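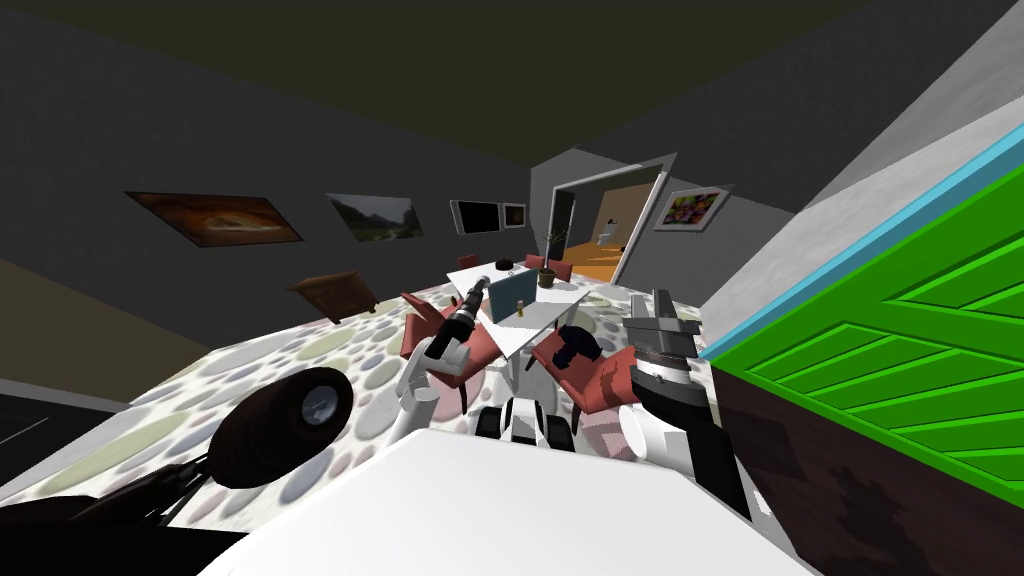
The Shared Room Deserves a Place in Housing Policy

Housing standards in Noltholm say a good deal about bedrooms and very little about living rooms. A bedroom must have a window, a door and a minimum floor area. The living room is whatever remains once the other rooms have been drawn. In the view of the Noltholm Tenancy Forum, this order of priorities should be reversed when the standards are reviewed in September.

The Forum's survey of rented homes drew 882 replies. Of these, 725 came from households of two or more people, and nearly 70 percent of those households reported that they had no common room large enough for everyone to sit down together. In many cases the room had existed when the building was new and was later let as an additional bedroom.

Landlords point out that an extra bedroom lowers the rent paid by each tenant. The Forum accepts that this is true in the first year. Our members report, however, that people who share only a kitchen and a hallway move out sooner. Frequent moves carry costs of their own in deposits, cleaning and lost rent, and these are seldom counted when a conversion is approved.

Letay Kahsay, who reviewed the Erkell Street conversions on our behalf, has argued that a common room should be treated as part of the basic service of a home, in the same way as heating. Hamdia Nigatu has objected that a fixed minimum area would be unfair to owners of older and narrower buildings. The objection is a serious one. A sliding requirement, tied to the number of occupants, would meet most of it.

The Forum therefore asks that no further living rooms be converted without a written assessment, and that tenants be given a copy before they sign. Comments on this position may be sent to Sosina Gebru at the Forum office before the review opens.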